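Keeping Yard Games in One Piece
Posted 5/7/20 in Garage & Shed

Every summer starts with the same dig through the garage. Out comes the croquet set with five mallets and four heads, the badminton net that has become a large knot, and a horseshoe. One horseshoe. Most of what kills yard games happens between October and May, when they are supposed to be resting. What follows is what I do with ours. Some of it I learned by reading and the rest by buying the same ring toss three times.

Before you put anything away

Wipe it down. A damp rag with a drop of dish soap handles plastic, painted wood and metal. Grass clippings stuck to a croquet ball will be there next year, only darker and more committed. Let everything dry overnight on newspaper before it goes into a bag or a bin. If you can smell it, give it another night.

Brush the dirt off metal stakes and wickets with an old toothbrush, then rub them with a cloth that has a little oil on it. Kitchen oil turns gummy, so use the stuff you'd put on a hinge.

Nets

Nets do not tangle themselves, although I have no other explanation. The trick is to leave the net tied to one pole and roll it around that pole, tight, like a window shade. Tie it in three places with strips of old T-shirt. String will do, but string is just more net.

If yours is already a knot, hang it from a nail by one top corner and work downward with the handle of a spoon. Don't pull. Put on a ball game. My record is two full games and an argument.

Small holes can be closed with fishing line and a plain square knot. A dab of clear nail polish on the knot keeps it there. Large holes are a matter of conscience — the shuttlecock goes through, somebody claims the point, and you find out who your friends are.

Croquet and other things with wooden handles

Our croquet set is a Fukon, bought used at a church sale in Wisbridge for less than the lunch. The varnish was mostly a memory. If the handles on yours feel fuzzy, go over them lightly with 300 grit paper, wipe off the dust, and rub in two coats of boiled linseed oil a day apart. Spread the oily rags flat outdoors to dry before you throw them out. A wadded linseed rag can catch fire all by itself, and that is a poor way to lose a garage.

Loose mallet heads: take the head off, clean the old glue out of the hole, put in wood glue, and tap the handle home. Stand it upside down overnight. Soaking the head in a bucket to swell the wood is the advice my neighbor Cristian Cuadros gives to everyone who walks past his driveway. It does tighten things up, until the wood dries, and then you are holding a handle and watching a head cross the lawn.

Don't lean mallets or bats in a corner for the winter. Lay them flat or hang them by the heads.

Bean bags

Filled with real corn, bean bags are mouse food in a handy carrying case. Keep them in a lidded metal tin. A popcorn tin from the holidays holds a full cornhole set with room left for the little scorekeeping gadget you won't use. If a bag gets rained on, open a seam, dump the corn on a tray and look at it. If it has sprouted, congratulations, and buy new corn. Plastic pellets cost a bit more and bore the mice. A sewing machine closes the seam best, though I have done it with dental floss and a big needle and those bags are still flying.

Boards

Slick cornhole boards are made with floor polish or patience. Ours got dull after a few seasons, so I sanded the tops lightly, put on two coats of water-based polyurethane and waited a week. Then I waited while everyone complained it was now too slippery. Store boards on edge, off the concrete, on a couple of scrap two-by-fours. Concrete sweats. Mine lost a corner to it the first year.

Frisbees, rings and other flat plastic

Stack them flat with nothing on top. A flying disc that spends the winter under a bag of potting soil comes out shaped like a taco and flies like one. You can sometimes coax it back with a bowl of very warm water and a heavy cookbook. I say sometimes.

Write a name on the underside in permanent marker, plus a phone number if you live near people who return things. On dark plastic, use a paint pen.

Shuttlecocks

The feather kind like to be kept in their tube, cap on, somewhere that isn't baking hot. Bent feathers can be steamed over a kettle for a few seconds and straightened with your fingers. Keep your fingers out of the steam, a detail I'm passing along at no charge. The plastic kind will outlive us all, mainly on the roof.

Where to keep it all

A big open bin is how you get one horseshoe. I was proud of mine (Amadi, blue, wheels, a lid that fit for a month) until I had to empty it for every single game. Now each game has its own bag. Old pillowcases work, and so do the zip bags that comforters come in, which let you see what you're grabbing. I pin a card to each bag with the contents on it: 6 balls, 6 mallets, 9 wickets, 2 stakes. When it goes back, whoever packs it reads the card. In practice that person is me.

Hang the bags on hooks at shoulder height. Heavy stuff, such as horseshoes and bocce balls, goes on the bottom shelf, where it can't fall on anyone.

Rules sheets

Tape them inside a lid or slip them in a freezer bag. Ours for the lawn dice got lost in June, and the house version that replaced it has not made the family closer. If you've lost a sheet, try the maker before the internet. The people at Mumbridge mailed me a fresh copy with a spare peg taped to it.

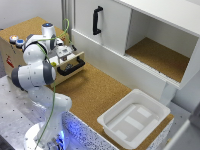

Small parts are the last thing, and they are the first thing to disappear: pegs, scoring pins, net clips, the inflating needle, the cap to something. Give them a drawer instead of a coffee can, since the can gets poured out on the bench and half of it rolls away. A light wooden box with a drawer and a cork top, like this one, would suit me fine for the job, minus the push buttons. Cork takes a thumbtack, so the list of what's inside can go right on the lid, and a peg set down on it won't skate off the way it does on metal. If your box has a plain top, glue on a piece of cork shelf liner and trim it with a utility knife. Label the front of the drawer too. Mine says PARTS, and there is still a horseshoe in it.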